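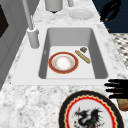 Mounir Metwally wrote in response to my previous entry that the budget for a kitchen automation program should begin with the simulation licenses and leave the arm for the following year. He would sooner see a team spend twelve months in software than watch a purchased unit sit idle.

I have considered his remarks with care, and I agree with most of them. Our plan for the coming cycle now places simulation first. The Prodbridge license is quoted at $1,812 per seat, and we have requested two seats. The Brullier gripper, at $1,527, moves to the second phase, together with its mounting plate and a spare set of fingers. Delivery on that item is 29 working days from the date of order, so the request must reach purchasing before June.

Room models are a separate line. Kesodlow sells its kitchen interiors as a package for $400, with sinks, counters, tableware and windows included.

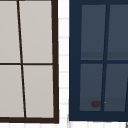
The package price does not cover changes to the layouts. Any alteration to a wall, a fixture or a window is billed by the hour, and last year we failed to set money aside for that work. Chaimae Farouk has asked that the hours be approved in advance this time, and the draft now includes them under services.

One matter remains open. El Sherbiny has offered a maintenance contract for the arm, but the terms begin on the day of signature and would run while the equipment is still on order. I have asked for a later start date and expect an answer by Wednesday. Until it arrives, the contract stays out of the total.

Last updated: June
Contact | Copyright, all rights reserved | Back to top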